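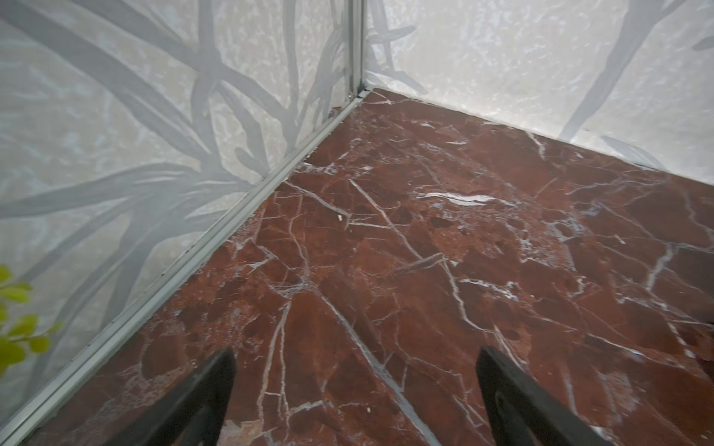
Frosted window film is my favourite cheap fix for a bathroom that faces the neighbours, and I've now put it up in three different houses! The first was a tiny ground-floor flat in Umham, where I did everything wrong and had bubbles for 2 years. If plain white feels a bit clinical, look for something with a pattern. I love smoky grey stems and leaves over a mottled, milky background, especially near reddish-brown marble, where all that soft grey calms things down beautifully.

What you need
A spray bottle, washing-up liquid, a sharp craft knife, a metal ruler, an old bank card wrapped in a soft cloth, and lots of towels.

Getting it on
Wash the glass twice and wipe the edges with something that doesn't shed fluff. Cut the film 3 cm too big all round. Now mix a few drops of washing-up liquid into the water and soak the glass, really soak it! Peel the backing, spray the sticky side too, and slide the film about until any pattern sits straight. Work from the middle outwards with your card, then trim with a fresh blade.

Leave it alone overnight. Small cloudy patches usually clear by themselves over a few days (mine took 11, in a cold March, and I fretted the whole time).

Keeping it nice
Warm water and a soft cloth, no scourers. Lift a peeling corner gently, spray underneath and press it back down.

Taking it off
Warm it with a hairdryer and pull slowly from a top corner. Any glue left behind comes away with warm soapy water and a plastic scraper. Save the bigger offcuts, they're lovely on jam jars with a tea light inside.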